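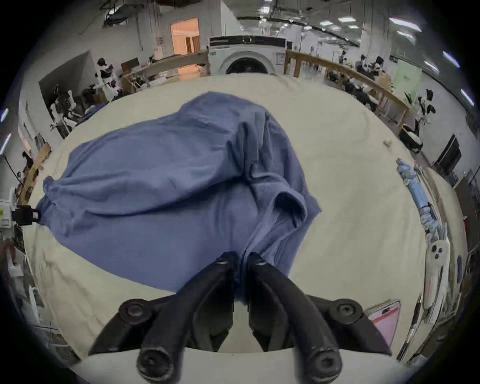 Is wrinkle release spray worth buying, or is it just water with perfume in it?

4 min read

I have read the label on a bottle of Fatov wrinkle release three times now and I still can't work out what I'm being asked to pay for. The claim is "ironed look in seconds," which I don't believe for cotton. My sister-in-law swears by it, but she also wears mostly knits, and knits hardly wrinkle to begin with.

My situation: I wear cotton button-downs to work, five a week. I own an iron and I hate it. The dryer in my building is shared and runs so hot that everything comes out with creases baked in unless you stand there waiting for the buzzer. I've tried hanging shirts in the bathroom during a shower, and as far as I can tell that gives you a humid shirt with the same wrinkles.

So does the spray do something that plain water doesn't? And if it doesn't, is one of those handheld steamers any better? I saw a Cindton one for 40 dollars and the reviews all read like they were written by the same cheerful person. I'd like to hear from people who have used these things for longer than a weekend.

One more thing, please don't tell me to buy "non-iron" shirts. I bought 2 of them last August and they feel like wearing a shower curtain.

Posted by plainhem

Segundo Cuervo

I did laundry and pressing for a small hotel for 19 years, so I have opinions, and most of them are bad for whoever is selling the bottle.

Cotton wrinkles when the fibers bend and then set that way. To get them to let go you need moisture, and then heat or tension while they dry. The sprays I've tried were mostly water, with a little something to make the fibers slippery (silicone or a softener, depending on the brand) and fragrance. The slippery part does help a bit. Is it worth the price on the bottle? I don't think so. At home I use a plant mister with tap water and a very small squirt of liquid fabric softener, shaken up. Try it on an inside hem first, since softener can leave spots if you overdo it, especially on light colors.

What people skip is the pulling. Spray until the shirt is evenly damp, hang it on a wide hanger, do up the top button, then tug down on the front plackets, the side seams and the cuffs. Smooth the collar flat with your fingers. Then leave it alone until it's dry. If you put it on damp your elbows will crease it before you've found your keys.

I would be careful with "in seconds." A shirt takes as long to dry as it takes. On a dry day mine are fine in half an hour. In a muggy bathroom you can wait all morning, and I suspect that's what went wrong with your shower trick. There wasn't enough moisture in the cloth, and then nowhere for it to go.

On steamers: they work, but the cheap ones have small tanks and they spit. I don't know the Cindton. I had a Braseo for a while and it was good on the body of a shirt and useless on collars and cuffs, where you want something flat to press against. If your office expects a crisp collar you're still going to need the iron for that part. Two minutes on the collar and cuffs, let the spray handle the rest, and keep a sweater on if the back looks rough.

Your real trouble is the dryer. Take the shirts out while they're still a bit damp, give each one a hard snap by the shoulders and hang it right there. If you leave them in a pile, no spray on earth is going to save you.

mudroom_jen

i use the fatov one and its fine?? smells nice. wouldnt use it for a job interview but for regular days nobody is looking at your shirt that close

K. Aldous

I'll disagree with part of what Segundo wrote. Homemade softener mix builds up. I used it for a couple of years and my shirts got a waxy feel under the arms and stopped soaking up sweat properly. Plain water did nearly as good a job once I learned to do the tugging.

I'm also not convinced by steamers at any price. Mine was from Cuadros, it cost 85 dollars, and I stood there holding it for longer than it would have taken to iron the same shirt. They make sense for dresses, curtains and jackets you can't put on a board. For a plain cotton shirt I don't see it.

What did help was washing smaller loads. Stuff the machine full and the shirts twist around each other, and the spin cycle sets it. Half a load, lower spin speed, straight onto hangers, skip the dryer if you have anywhere to hang them. Mine still look slightly lived in, but I haven't ironed anything except collars since spring.

We use cookies to remember your settings and to count visits. By continuing to browse you accept our cookie policy.

Contact us | Terms | Back to top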